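Trerside Obituary Notices Collection: Data Card

Version 2, released 12/05/2022

Summary

The Trerside Obituary Notices Collection contains the text of 1750 death and funeral notices from the towns of Trerside and Desness, with a structured record for each. The notices were contributed by funeral homes and local newspapers under written agreements. The collection is intended for research on family history, local history and the extraction of names, dates and family relationships from short texts.

Contents

The collection is delivered as two plain text tables and a folder of notices. The first table lists one deceased person per row, with fields for name, maiden name, age at death, place of birth, place of death, occupation, military service and place of burial. The second table lists relationships, such as "survived by" or "preceded in death by," and links each named relative to the notice in which the name appears. Each notice is stored in its own file, under the identifier used in both tables.

Of the notices, 329 include a second version printed after the first, in most cases to correct a service time or add a relative. Both versions are kept. The field "supersedes" gives the identifier of the earlier text.

Preparation

Printed notices were scanned and converted to text at the Giltalitz office. Staff compared every converted notice with the printed page and corrected reading errors. Spelling, punctuation and abbreviations in the originals were left as printed, including state abbreviations and the many forms of "Mrs." followed by a husband's name.

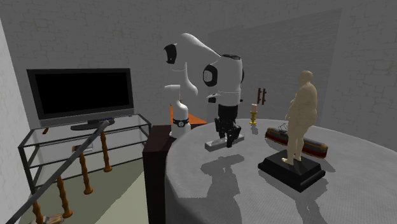 Dates in the tables follow a single format, while dates in the notice files appear as the newspaper gave them. Where a notice states only an age and a date of death, the year of birth is left blank -- it has not been calculated. Places are recorded under the name in use when the notice was published. The community of Au appears as a separate place throughout, although several funeral homes listed it under Desness.

Privacy and Sensitive Content

Street addresses, telephone numbers and e-mail addresses have been removed from all files. Names of surviving relatives under the age of 18 have been replaced with the word "minor" where the notice made the age clear. Some notices mention illness, accident or suicide. These passages were retained as published.

Families may request the removal of a notice at any time by writing to the Trerside office. Requests are normally completed within 6 working days, and the identifier is then retired. Users who hold earlier copies are expected to delete retired notices when the January list of withdrawals is issued.

Known Limitations

Notices were paid for by families in most cases, and persons without close relatives are underrepresented. Occupations are recorded more fully for men than for women. Causes of death are seldom stated and should not be used for health statistics. A small number of persons appear twice, having been noticed in both towns -- these pairs have not been merged.

Terms of Use

The collection may be used for noncommercial research and teaching. It may not be used to contact surviving relatives or to compile mailing lists. Published work should cite the collection by its full title and version number. Corrections should be sent to the Giltalitz office with the notice identifier and a copy of the supporting record.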